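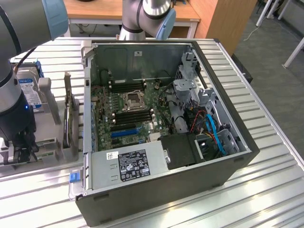
Streaming rights for small-hall boxing, and what the numbers say

Jan 10, 2024

Jurton announced in November that it had dropped its boxing package and that Catero had picked up the rest of the season. I have watched four cards on the new service so far and kept notes on each one. Most of what follows is about delivery and price, with a little on the matchmaking at the end.

The old arrangement was simple. Jurton sold each card as a single purchase, the main event started late, and the replay was gone after two days. Catero sells a monthly pass and keeps replays up for 168 hours from the final bell. That is a full week, and it matters if you work Saturday nights. The replay is split by bout, so you can go straight to an undercard fight without dragging a slider through five hours of video. The round markers are accurate to within a second or two on the cards I checked.

Latency is worse. I had the arena's free audio feed running next to the Catero stream and the picture trailed it on all 4 cards. On the second card the gap was long enough that I heard a knockdown called before the fighters had left their corners for the round. Turning off the high frame rate option helped a little. Turning off notifications on the phone helped more.

The graphics come from Lostex, the same outfit that did them for Jurton. Punch counts are shown between rounds, and I still don't trust them. In the December co-feature the on-screen total was 1,212 punches thrown by both fighters over ten rounds. I counted three of those rounds myself on the replay and came out lower each time. My guess is that feints with the lead hand are being logged as jabs. There is no published method, so a guess is all it can be.

Attendance at the Keskinen Arena was given as 4,000 for the last show. The upper tier was curtained off on the broadcast side, and the ring walk was shot tight. The crowd was loud enough in the main event to bury the corner microphones, which the mix should have handled.

On the matchmaking, the eight-rounders are good and the headline fights are safe. Two of the four main events ended inside three rounds, and neither loser had been past six before. The welterweight eliminator on the next card looks closer – both men have gone the distance twice in the last year. I plan to watch that one live with the arena audio off.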